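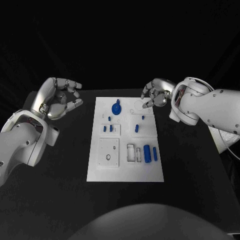 Chapter 6
Work Beside the Machine: Stations, Tasks, and Jobs

When a plant automates an assembly station, the unit that changes is the task. A job is a bundle of tasks held by one person, and few automation projects remove the whole bundle at once. Inserting a part into a matching opening is a common place to start, since it appears in nearly every assembled product and can be reduced to a small number of test pieces. A white board carrying blue pegs, a wide knob, and cut-outs of several shapes, set between two arms with jointed hands, contains most of what makes insertion hard: round and rectangular openings, narrow slots, and parts of different height and thickness that call for different grips. A worker handles this variety without naming it. A machine must have each case specified, trained, or excluded, and the list of excluded cases becomes part of someone's job.

This chapter follows that list. It begins with the way tasks are separated and measured, moves to the division of work between people and machines, and then considers pay grades, training, and supervision. The technical material on grippers, force control, and calibration in Chapters 4 and 5 is assumed.

6.1 Task content and job content

Task content is the set of physical and mental steps needed to bring a part from one defined state to another. For an insertion, the usual steps are locate, grasp, transport, align, insert, and verify. Job content is wider. It includes the steps above and everything the worker does between them: clearing a jam, rejecting a bad part, calling for material, showing a new hire how to hold the tool, and noticing that the last tray looked different from the one before it.

Engineering studies tend to record task content well and job content poorly. The reason lies in the method. A time study samples cycles, and much of job content falls between cycles or is entered as delay. If the study is then used to plan an automated station, the delay category is treated as waste to be removed. Some of it is waste. The rest is work that will have to be done by a person who is no longer standing there.

The Miltberg case, used throughout this chapter, shows the effect. Miltberg makes valve controls at a single site. Its insertion line had 83 assemblers before the change, working in two shifts. The planning study covered 1378 cycles and assigned each second to one of the six steps or to delay. Aba Ofori, then the line's production engineer, repeated part of the study with a second observer who recorded only what happened during delay. The second record listed sorting of mixed trays, hand cleaning of burrs, and frequent short talks with the molding department over part quality. None of these had a line in the station specification.

6.2 Three ways to divide the work

Plants divide an automated task between people and machines in one of 3 ways. The division is seldom chosen openly. It usually follows from the layout and from the vendor's support contract.

Substitution. The machine performs the complete cycle, and the person is assigned elsewhere. This works where part variation is low and faults are rare enough to be handled by maintenance staff.

Allocation by case. The machine performs the cases it handles reliably and passes the others to a person. The person's work then consists mainly of hard cases. The average time per part at the manual bench goes up, and a comparison with the old manual rate is misleading.

Supervision. One person watches several stations, clears faults, and restarts them. Physical load drops. Attention load rises, and it arrives unevenly.

Miltberg planned for substitution and reached a mixture of the other two. Of the 83 assemblers, 77 were still employed at the site when the last station was accepted on July 23, 2023. Most had moved to manual benches fed by rejected parts, and a smaller group had become station attendants. The benches used the old work standard for the first months. Since the easy parts no longer reached them, assemblers who had met the standard for years were now recorded as below it. The standard was withdrawn after a grievance and replaced with one based on case type.

6.3 Skill, grade, and pay

Two opposite claims are often made about skill. One says that automation removes skill from the worker; the other says it raises the skill required. Both can be true at the same site, for different people or for the same person at different hours. A station attendant needs to read fault codes, judge whether a grasp failure comes from the part or the hand, and know when a restart is unsafe. The same attendant may lose the touch needed to seat a tight peg by feel, which is learned through repetition and fades without it.

Grading systems written for manual work have trouble with this mix. The Namitz scale, introduced in Chapter 2, scores dexterity, strength, and training time. Under it, an attendant scores lower than the assembler he or she used to be. The Babić revision adds scores for diagnosis and for responsibility over equipment. Miltberg adopted the revision for attendants only. Bench assemblers stayed on the older scale although their work had also become more difficult, and the gap between the two groups became the main subject of the next pay round.

6.4 Where training is placed

Training for a new station can be placed before installation, during commissioning, or after acceptance. Late placement is cheaper on paper, as the station is then stable and the course material complete. Its cost is that workers meet the machine after its exclusions have been fixed. At the Jesbridge plant, discussed in Section 6.6, assemblers were assigned to commissioning and could add cases to the test set. The installation took longer. The list of excluded parts was shorter at acceptance, and attendants knew the reason for each entry on it.

Terms used in this chapter

Task content: the steps that bring a part from one defined state to another.
Job content: all work held by one person, including work between cycles.
Excluded case: a part or condition the station is not specified to handle.
Attendant: a worker responsible for clearing faults and restarting one or more stations.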